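The Basket Has a Home (Finally!)

2020-09-20

I have been threatening to sort out the white table since June, and this weekend I did it! If you've been reading for a while you know the table I mean. It came from a shop in Carnlow that was closing down, it's far too big for the room, and I love it. The trouble with a big white table is that it eats things. Mail, batteries, seed packets, a tape measure I had already replaced twice. By the end of summer I was eating lunch standing up at the counter.

So I set a timer for 40 minutes, put the radio on and took every last thing off it. Everything went onto the rug in one enormous heap, and then I sorted the heap into keep, toss and belongs in another room (that last pile was the biggest, which tells you a lot about me). I filled most of a trash bag with paper alone. There were some 30 catalogs in there, including 3 copies of the same one from Rimetti, and I don't even remember ordering anything from them!

Then came the fun bit, the basket. I'd been looking at trays and little drawer units and even a lazy Susan, and none of them felt right on all that white. What I wanted was something dark and chunky with loads of texture. I found it at the Dudance market, on a table at the very back, and I carried it home on my lap on the bus like a cake. It's woven in a knotted, ropey sort of way, all tight little loops, and the brown is so dark that it's almost black in places. I can't stop running my fingers over it.

I tried it in the middle first and hated it. Then a corner, which was better but got in the way of my elbow. Pushed toward the far side, it's perfect. I can reach it from my chair and I still have a huge stretch of table to spread out on, and the pale wood strip along the edge looks so nice with the dark weave.
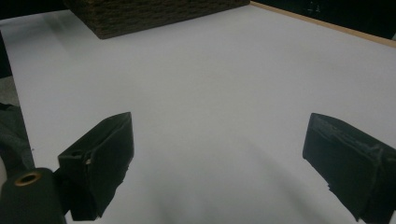
The new basket up at the far end, and so much white table in front of it!

My rule is that anything that lands on the table goes in the basket, and when the basket is full I have to empty it before I'm allowed a cup of tea. We'll see how long that lasts. I'm already eyeing up a smaller one for the hall, and a reader from Arain wrote to tell me she keeps hers for yarn, so now I want one for yarn too. Next up is the shelf above the radiator. Send snacks!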